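My ninth graders have stopped handing in homework. Do I give up on it?

Posted in: Classroom Management > Middle and High School

I teach ninth grade English at a school that is very proud of its new online gradebook (Cinby, for those who share my pain). In October I was getting most of the class to hand something in. Now I collect maybe a third, and part of that third is one kid's work in three people's handwriting.

Things I have tried: points off for late work, no points off for late work, a chart, a speech. The speech was my favorite. It had a beginning and a middle, and then the bell rang.

The work isn't hard. It's usually 20 minutes of reading and a paragraph. When I ask why it's missing I get "I forgot" or "the site was down," and the site is down often enough that I can't argue. My department head, Mr. Craddock, says to call home. I have five sections. If I called every home I would be retiring by the time I got to the W's.

Has anyone dropped homework altogether? Did the sky fall? And if you kept it, what got it coming back in?

Posted by ellach_hall

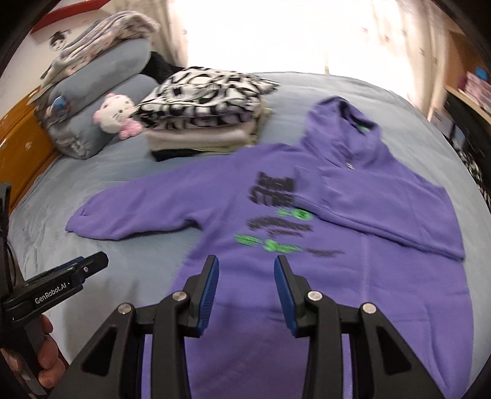 Purple hoodie, sleeve over the lettering

Cosimo Pace
Top contributor

I dropped it for one semester and the sky stayed where it was. Test scores did too, more or less, which hurt my feelings a little after all those years of grading at the kitchen table.

I did bring some of it back, though, so here is what I do now.

First, I cut the amount. One assignment a week, given out on the same day and due on the same day. Kids can remember one thing. I can remember one thing too, on a good week.

Second, I start it in class. The last 14 minutes of the period are theirs to begin the paragraph while I walk around being annoying. A kid who has two sentences down will often write the third. A kid with a blank page will lose the page.

Third, I use it the next day. If the paragraph is due, we open with it: they trade, they argue, they need it in their hands. The ones who didn't do it sit at the side table and write it then. No lecture. It's a dull table and I have worked to keep it that way.

On late work, I take it until the end of the unit for full credit and then the door shuts. I used to have a sliding scale with percentages, and I was the only person in the building who understood it, including on the days I didn't.

About calling home: don't call everybody. Pick three kids whose work dropped off suddenly and call those. A kid who never did homework is one problem. A kid who stopped is a different one, and sometimes you hear something on that call you needed to know. I also make one call a week with good news. Parents answer as if I'm about to report a fire.

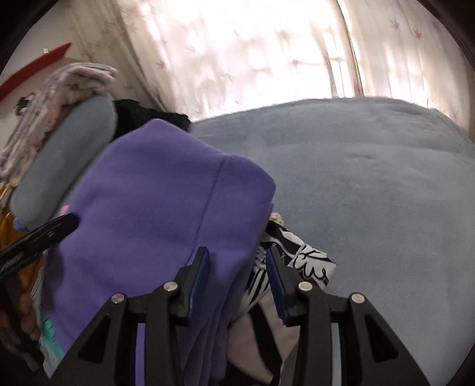 What about the copied paragraphs?

Since you mentioned the one kid in three handwritings: I quit chasing it. I hand the papers back to all three and ask each of them to tell me, out loud, what the second sentence means. Takes under a minute. Usually the author is the one looking at the floor, and the other two are hearing it for the first time.

If you want it to stop, change the prompt so that it asks for something from class that day. "Pick a line somebody read out loud today and say why they were wrong" is very hard to find online. You'll get some shorter papers at first. You will also get a few with an opinion in them, and after a stack of 60 that all begin "In this story the author," an opinion is a nice thing to meet.

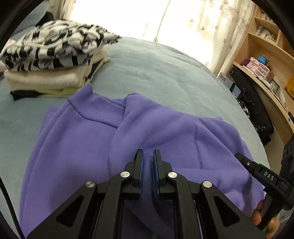
And keep a paper copy of every assignment in a tray by the door. It takes care of "the site was down" for good, and it costs you one trip to the copier, assuming yours works. Ours has a sign on it that says OUT OF ORDER, and someone has laminated the sign.

One more thing on grades. Homework is a tenth of the mark in my room. When it was a quarter, I was failing kids who could read perfectly well and passing kids with organized mothers.

Posted by Cosimo Pace

somotar

Just give zeros. They learn fast. I had around 400 assignments go missing one year and I entered every single one.

Posted by somotar

ellach_hall
Original poster

Thank you, Cosimo. I'm stealing the dull table. I already have one, I just hadn't been using it on purpose.

somotar, did they start turning it in after that?

somotar

No, but I felt better.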